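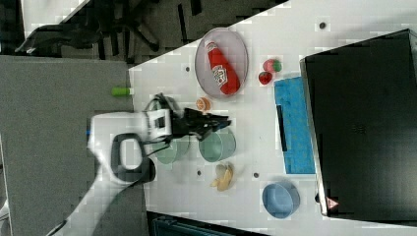

Ngan-ling Tseng reckons I'm too soft on success rates. She wrote to me after my last piece and said a policy that manages 90-odd per cent on its own lab table tells you nothing until somebody moves the table, and that I ought to stop quoting those numbers as if they meant anything.

I've been chewing on that for a while, and I think she's half right. The number I quoted came from the Brostia paper, where the group trained a pick-and-place policy on 946 demonstrations and then ran 500 trials. Lovely, big, round test. But the things on the table were the same things it had trained on — same cups, same toy fruit, same ketchup bottle — only shuffled about a bit. I'd be good at that too!

Where I part ways with her is the "tells you nothing" bit. Have a look at the appendix (I know, I know). Cheng-en Choi split the failures by object, and more than 209 of the demonstrations turn out to involve something see-through. Those are the ones I care about. A clear cup or plate is a horrid thing for a camera to make sense of, and the policy still fumbled them far more than the fruit, even with all that practice. You only find that out by running the same dull table again and again. Change the room as well and you'd never know which change had hurt you.

What I'd like is both, and in the right order. Do the boring home test, publish the failures one by one, then pack everything up and do it somewhere else with cups from a different shop. Pak-hei Shek's lot did a small version of this in March, 121 trials in a borrowed kitchen, and the score dropped so badly that they put it in a footnote. A footnote! It was the best thing in the report and I nearly missed it.

So yes, Ngan-ling, I'll go easier on the headline figures. I'm keeping the tables by object, though, and if anyone at Jurkeck is reading, I'd still like to see yours.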